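Simulate First, Then Sign the Purchase Order
How a mineral sample archive is planning its first robot cell, and where the money is going
By Jocelyn Aquino
13 Jul 2026
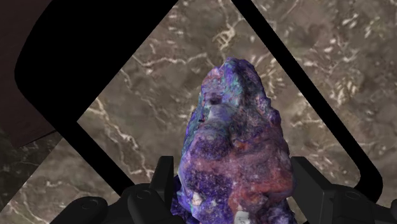

The Grotholm sample archive holds hand specimens from a century of mining and survey work. Each one has to be taken from a drawer, weighed, scanned on all sides and put back in the same drawer. Two technicians have done this by hand since the scanning program began. They finish 64 specimens on a good day. The archive wants 121, and it wants the technicians back on cataloging, where the backlog is worse.

The request for a robot went in last year as a single line in the capital plan, and it was sent back. The line covered an arm, a gripper and a controller. It left out the table, the guarding, the integration labor, the spare parts and the training. Anyone who has bought a cell will recognize the problem. The arm is the item with a list price, so it is the item that gets into the budget.

The second version of the request took longer to write. The archive split it into five packages, each with its own approval: simulation, gripping hardware, arm and controller, cell and safety, and support. The first package is the only one that has been fully spent.

Why simulation came first

Most handling cells are sized around a part drawing. The archive has no part drawings. Its specimens are rough, tapered, flat, crumbly or some mix of these, and the heaviest is many times the weight of the lightest. A vendor asked to quote on that range will either quote for the worst case or ask the customer to shrink the range. Both happened here. Two of the first three quotes came back with an arm one size larger than the load called for, and the third excluded any specimen without two parallel faces, a condition that would have ruled out most of the collection.

Simulation was bought to settle three numbers before the request for quotes went out again: gripper stroke, pad length and payload. The work was done by Trevow, a small integration firm, on a fixed price with a fixed list of deliverables. The archive supplied surface scans of 410 specimens. Trevow ran pick attempts against each scan with several finger designs, then reported which designs held, which slipped and which could not open wide enough.

Two-finger grippers with tall, flat pads came out ahead on cost. A conical piece is awkward for them, as the flanks slope away from the pads and the contact area drops. In the model, longer pads recovered some of that area on the irregular pieces. They also raised the finger mass and took away some clearance at the table. The trade was judged acceptable. A three-finger design did better on the round specimens and worse on the slabs, and it cost more to buy and to maintain.

The model has limits, and the purchasing file lists them. Friction values were assumed from a short bench test. The simulated specimens do not shed grains, and the real ones do. Grip force limits for fragile material were set by the curators from experience, with a margin, and will have to be checked on scrap rock before anything from the drawers is used. Paper labels are treated in the model as part of the surface. A pad closing on a real label may scuff or lift it, so the cell software will need a keep-out zone for each labeled specimen, drawn from the scan.

What the model changed in the budget

The payload figure came down. The earlier request had added the heaviest specimen to the weight of a large gripper and then applied a generous safety factor to the sum. With an actual finger design and an actual reach envelope, the arm could be one size smaller. The saving was moved to the cell and safety package, which had been short.

The stroke figure went up. The gripper first considered, a standard Girka unit, would have failed to open around the broad bases of the tallest pieces. Choosing the next model in the same range adds to the hardware cost and lengthens delivery. Finding that out after installation would have meant new fingers, a new mount and another round of safety checks.

Spare pads are now a budget line of their own. Pads working against abrasive mineral surfaces wear quickly, and the archive has entered them as a yearly consumable with a reorder point. The first request had no figure for them at all.

Writing the quote request

The new request for quotes runs to fewer pages than the old one and asks for more. Vendors must price each package separately. They must state what they assume about lighting, floor flatness, compressed air and network access, and what happens to the price if an assumption is wrong. They must quote support for the first and second years as separate figures. They are given the scans and told which ones will be used in the acceptance test.

Acceptance is tied to payment. A part is due on order, a part on delivery, and the remainder once the cell has handled the test set without a drop and without a mark the curators object to. Earlier drafts used a percentage success rate. The curators would not accept one, on the grounds that a percentage allows for breakage in a collection that cannot be replaced. The vendors, in turn, would not accept unlimited liability. The compromise is a stop condition: if measured grip force or pad position falls outside its band, the arm holds still and calls a technician. Stops are allowed up to a set rate. Drops are not.

That clause costs money. It calls for force sensing in the gripper, and it accepts a slower cycle. The target of 121 specimens a day was checked against the slower cycle and still stands, with the cell running through the lunch break and into the early evening. Without those extra hours it would miss.

Items that are easy to leave out

The planning file keeps a running list of costs that were absent from the first request. The main entries are as follows.

Floor survey and anchoring for the cell base.
A work surface that can be wiped clean of grit between specimens.
Dust covers for the gripper joints, plus the labor to change them.
Storage and backup for scan data.
Staff hours during commissioning, charged to the project.
A second set of fingers, kept on the shelf.
Removal of the cell at end of life.

Staff hours are the largest of these. The archive expects one technician to be tied up for most of the commissioning period, and scanning by hand will slow down while that lasts. The annual target has been lowered to match.

Timing

Quotes are due in September. Lumanlan, the consultancy reviewing the bids, will score them on total cost over five years, with purchase price shown for reference only. The gripper will be ordered ahead of the arm, as its delivery time is the longer of the two, and it will be bench tested on scrap rock while the cell base is being installed. If the bench test disagrees with the model on stroke or pad length, the arm order can still be changed without penalty up to the date written into the contract. The archive asked for that date to be moved back twice during drafting, and paid a small premium for the second move.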